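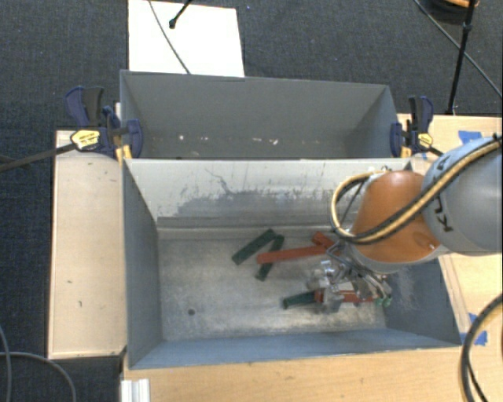
Playlist moved to new streaming service, 59 songs gone and the order is scrambled. Can it be fixed?

Posted in: Music and Audio > Streaming > Playlists and libraries

Jirayu Kaewsai

I have been a loyal and uncomplaining customer of Rornora for years, and they've rewarded me by putting the family plan up again and moving the search button. So I am leaving. I've taken out a subscription with Larnstead, which is cheaper and has the search button where a search button goes.

The trouble is my big playlist. It has 674 songs in it and I have been adding to it, one at a time, since before my daughter could talk. It's not a clever playlist. It isn't arranged by mood or tempo. It is in the order I added things, which means I can scroll down and find the summer we lived above the dry cleaner's, and a bit further on the three weeks when I thought I liked jazz. That order is the whole reason I care about it.

I used Bemis to move it across, as it was the first transfer tool that came up and the free version seemed generous. It chugged away for a while and then congratulated me. What I now have in Larnstead is a playlist of 615 songs, in an order that I can't work out at all. It isn't alphabetical. It isn't by date. For a while I thought it was by artist but then it stopped being by artist.

It has also made some creative decisions. A quiet folk song has turned into a karaoke backing track with no singing on it. Two songs are now "made famous by", sung by somebody who did not make them famous. One album track is a sped-up version that sounds like it's late for a train.

What I'd like to know:

Can I find out which 59 songs are missing without going through both lists by eye?

Can I get the order back?

Should I have used something else, and if so is it too late? My Rornora subscription runs out on Friday and I don't know whether the playlist vanishes with it or just sits there looking at me.

I'm on a laptop, I can use a spreadsheet if somebody is patient with me, and I am not paying for a year of anything.

tapehead_row_g

Order first, as it's the part you mind about, and it's the part that can be mended.

Free Bemis sends songs over in batches of 100. It doesn't wait for one batch to finish before it starts the next, so they land in whatever order they please, and inside a batch anything that needed a second search gets stuck on the end. That's why it looked sorted by artist for a bit. You probably had a run of one artist, they all matched first time, and they went in together. Then the next lot arrived and trod on them.

So don't try to tidy up the one you've got. Dragging 615 songs up and down a list is a thing people do once. Delete it, or rename it "wrong one" and keep it until you're happy, and go again like this.

Before anything else, get a copy of the list out of Rornora as a file. Do that tonight and do the rest whenever you like. On the laptop, sign in on the website (the app won't offer it), open the playlist, and look under the three dots for "Save as list". You get a plain file with the song, the artist, the album, the length and the date you added it. Open it, check that the last row is the last song in your playlist, and then put a copy somewhere that isn't your downloads folder. I have lost more things to my downloads folder than to any fire.

If the file is short, scroll right to the bottom of the playlist in the browser first and save it again. The page only loads as you scroll and the export only knows about what's been loaded. A good half of the "my export is broken" posts on this site are that.

Now open the file in your spreadsheet. Put a new column at the front and number the rows from 1 to 674. It feels silly, but the date column only records the day, and you will have had days when you added nine songs. The numbers are what save your order when something else shuffles it.

Then split it. Copy the first 100 rows to a new sheet and save that as a file of its own, then the next 100, and so on. You'll end up with seven files, the last one a bit thin. In Bemis pick "From file" and feed it the first one, into a new empty playlist. Wait until it says finished. Then the second, and tick "add to existing playlist", and so on down. With only one batch in play at a time they can't trample each other. The stragglers still go to the end of their own batch, but that leaves you a handful to drag a short way, and your dry cleaner's summer will be where you left it.

For the missing ones, Bemis does keep a report. It's under History, then the job, then a little grey link that says "details", in the sort of grey you'd choose if you didn't want it pressed. It lists every song it couldn't find and, further down, every song it found but wasn't sure of. The second list is the one to read. That's where your karaoke lives.

Most of the missing songs won't be missing. They'll be there under a slightly different name. The usual culprits are anything in brackets (remastered, live, deluxe, mono), "feat." written as "ft." or "with", and "The" having fallen off the front of a band. Search Larnstead for the song title with one word of the artist's name and you'll find most of them in a few seconds each. Some really won't be there. Different services have different deals, and a small label can be on one and not the other. Keep those in a short list and look again in a few months, as they do turn up.

As for your deadline, I left Rornora two years ago and the account dropped to the free tier, with the playlists still in it. I wouldn't rely on that. They've changed a lot since then, including, as you say, the search button.

dunmore.p

just use Smits. moved everything I had in one go, no faffing with spreadsheets. paid though

also why would you want karaoke removed, some of it's quite good

tapehead_row_g

Smits does keep the order, to be fair to it, and it sends one batch at a time without being asked. It also charges by the year and renews itself with great enthusiasm. Jirayu did say no to that. If anyone reading does go for it, cancel the renewal the minute you've paid. You keep the rest of the year.

quaver and chips

The answer higher up is right about the order and I won't repeat it. I want to add a bit about wrong versions, having been through this with my dad's collection, which is mainly brass bands and is therefore every matching problem ever invented.

These tools match on title and artist. They don't listen to anything. If a song exists once as the original and 25 times as tributes, lullaby versions and music to do sit-ups to, the tool takes whatever the search hands it first. What it does have, if you exported properly, is the length. The length hardly ever lies. A remaster might be off by a second or two. A karaoke version is often off by more, and a sped-up one gives itself away at once.

So when you've got your new playlist in Larnstead, export that as well. It's Library, then the playlist, then "Download track list". Paste the two lists side by side in one sheet, old on the left and new on the right, and line them up using the row numbers you were told to add. Then have a column that takes one length from the other. If your lengths come out as minutes and seconds and the spreadsheet treats them as times of day, which mine did, insisting that a cornet solo was at quarter past four in the morning, set the column to plain text and bring it in again.

Anything with a difference of more than five seconds, go and listen to it. For my dad that was a long evening. For you, with ordinary songs, I'd guess a cup of tea.

Two other things. Check whether Larnstead has its "smart shuffle" switched on for that playlist before you decide the order's wrong. It's on by default, it's a small green squiggle by the play button, and it changes what you hear without changing the list. I rebuilt a whole playlist before I noticed the squiggle.

And the dates won't come with you. Every song in the new one will say it was added this week. If you scroll by date, as it sounds as though you do, keep the original file. I added a column to ours for notes, and Dad has been filling it in, mostly with the names of people he thinks came in flat.

Jirayu Kaewsai

Thank you both. And dunmore.p, in a way.

The export was short the first time, exactly as described, and I'd have gone to bed quite pleased with it if I hadn't been told to look at the last row. Scrolled to the bottom, saved again, got all 674.

I did the seven files last night. The order is right, apart from a small huddle at the end of each hundred, which I'm dragging home a few at a time. The grey link was where you said and it was extremely grey. Of the missing ones I have found all but a few so far, and most of them were brackets. One had been left out because Larnstead spells the singer's name correctly and Rornora never had.

The squiggle was on.

I've started the notes column. The jazz has been listened to again, all three weeks of it, and I'm leaving it in but I'm not saying why.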